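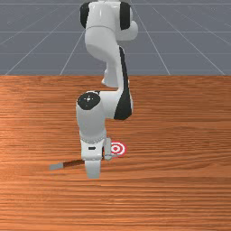
Hedvika Říha read my first draft and told me that a report about a crash should say what crashed by the second paragraph, and that mine took four pages to get there. Fair. So: the arm drove its fingers into the table while it was supposed to be picking up a scraper, the simulator let it, and my program wrote the run down as a success. Then it did it again on plenty of other runs, and I spent most of December finding out why.

Everything in this report happened in simulation, so the only thing that got hurt was my schedule. I still think of it as a safety matter. The same motion code was meant to go on the real arm in the spring, and a real arm pushing down on a real table with a "success" message on the screen is a pretty bad afternoon for somebody.

## What the project was supposed to be

My project is called Pedo (yes, I know, it was short for "Pedestal Object mover" and I named it at one in the morning – it's getting a new name before the final presentation). The job is simple to say. There's a flat tool lying on a wooden table and a red-and-white target nearby. The arm has to grasp the tool by the handle, lift it, carry it over and set it down on the target.

The software is in three parts, and I'm going to use their names because they're all over my log:

- **Parri** is the planner. It decides where the hand should go.
- **Murnier** is the controller. It takes Parri's path and moves the joints.
- **Stillusov** is the checker I wrote. It looks at the end of each run and says pass or fail.

Parri and Murnier were handed down from last year's group. Stillusov is all mine, so please remember that when you get to the embarrassing part.

## The first sign of trouble

I'd been running batches of 100 overnight, with the tool starting at a different angle each time. The numbers in the morning looked great, and I mean suspiciously great for a student who had been fighting the gripper for weeks. I was so happy with them that I started writing the results section!

Then I replayed one of the passing runs, mostly because I wanted something nice for my slides. The hand came down over the handle, kept coming down, and the tips of the fingers went into the wood. No bounce, no shaking. They slid in like the table was pudding. After that the tool popped up off the surface, sailed sideways and came to rest on the target. Stillusov looked at the tool, saw it was on the target, and gave the run a pass.

I replayed a few more and found the same thing, sometimes with the tool flung and sometimes with it dragged. I closed the laptop and went to get a burrito.

## Blaming the wrong thing

My first theory was that Murnier was overshooting. It made sense to me: a heavy arm, a fast downward move, and a controller that can't stop in time. So I turned the speed way down and waited. The fingers still went in, just slowly. I'd changed the speed and the damping in the same evening, too, without writing down which came first, so when one run behaved better I had no idea what to credit. I lost 2 days to that. If you take over this project, change one thing at a time. I know everyone says it.

My second theory was that the table was in the wrong place. I measured the height in the scene file and it was fine. Then I measured it again because I wanted it to be wrong.

Myfanwy Price finally asked me the question that mattered. We were in the lab fairly late and I was complaining at her, and she wanted to know whether the fingers were solid to the table, or only to the tool. I said of course they were solid to the table. She said, okay, show me.

I couldn't show her.

## The actual faults

There were three of them, and any one alone would have been caught quickly. Together they hid each other really well.

**1. The fingers and the table ignored each other.** In the scene file there's a list of pairs of objects that shouldn't be checked for contact. Last year's group had put the fingers and the table on that list. I found their note about it, and it was a temporary thing, because their grasps on thin objects kept jittering when the fingertips brushed the surface. They never took it off. I never read the list.

**2. Parri was aiming at the wrong point.** The planner thinks about the wrist, and then adds an offset to get to the fingertips. When the hand model got swapped for one with longer finger pads, the offset stayed at the old value. The difference was 17 millimeters. With a tall block you might not notice. With a flat tool on a table, that's the whole game, and the fingers end up well under the surface every time the planner thinks they're perfectly placed.

**3. Stillusov only checked the ending.** My checker asked one question, which was whether the middle of the tool was close enough to the middle of the target. It didn't ask how the tool got there. It didn't check if the hand had ever held it, or what forces were involved, or where the fingers had been. A tool that was launched onto the target scored exactly the same as one that was placed.

The flinging is a side effect of the first two. With the fingers sunk in the table and closing on the tool from a bad height, the simulator finds the finger and the handle overlapping, and it fixes that by shoving them apart hard.

## How bad was it?

I went back over every stored run that Stillusov had passed and checked the fingertip height at each step. Of those passes, 294 had at least one fingertip below the tabletop at some point. I'd like to give a percentage here but I overwrote some of the earliest logs, so the total isn't reliable and I'd be making it up. It was enough that I threw out the results section.

I also looked through the failures, and some of those turned out to be the better runs. The arm had made a decent grasp, carried the tool properly and let go slightly off center. Those got a fail while the flying ones got a pass. That hurt more than the rest of it, to be honest with you, since I'd been tuning toward the high scores for weeks.

## What I changed

I took the finger and table pair off the ignore list first and changed nothing else. The results were ugly. The fingers hit the wood, the joints strained, Murnier kept pushing, and most of the runs timed out. But they were ugly in a believable way, and I was weirdly pleased to see them.

Next I fixed the offset. Now Parri reads the finger length from the hand model when it starts up, so there's no number sitting in a file for the next person to forget. It also refuses to plan any path that puts a fingertip lower than 2 millimeters above the table. The jitter last year's group complained about did come back a little, and I've mostly calmed it by having the hand come straight down for the last bit of the approach.

Murnier got a force limit. If the push on the hand goes over the limit, the arm stops where it is, holds, and reports a fault. It doesn't back off by itself. I tried that version and it worried Myfanwy, who pointed out that a backward move nobody asked for can hit something too.

Stillusov I rewrote from scratch. A run now passes only if both fingers touched the tool before it left the table, the tool stayed between them during the carry, no force limit was tripped, and the tool was resting on the target at the end. I also made a little folder of runs that are supposed to fail, including my favorite flying one, and the checker has to reject all of them before a batch will start.

## Where it stands

The pass rate is a lot lower than what I bragged about at the midterm check-in. I believe it, though. Most of the remaining failures are bad grasp angles, when the handle is turned so that the hand has to twist a long way to line up. Parri picks the first angle that works, even if it leaves a wrist joint close to its limit, and then there's no room left for the carry. I have a branch where it compares several angles before choosing. It's slow and it crashes if the tool starts too close to the target.

Two things I haven't done. The force limit is a guess based on what the simulator reports, and it needs to be set properly on the hardware, with the arm at low speed and a hand on the stop button. And I haven't gone through the rest of the ignore list. There are other pairs on it, including one between the forearm and the hand that I don't understand at all. Hedvika thinks it's harmless. I've put it at the top of the to-do file anyway, and the real arm stays switched off until it's crossed out.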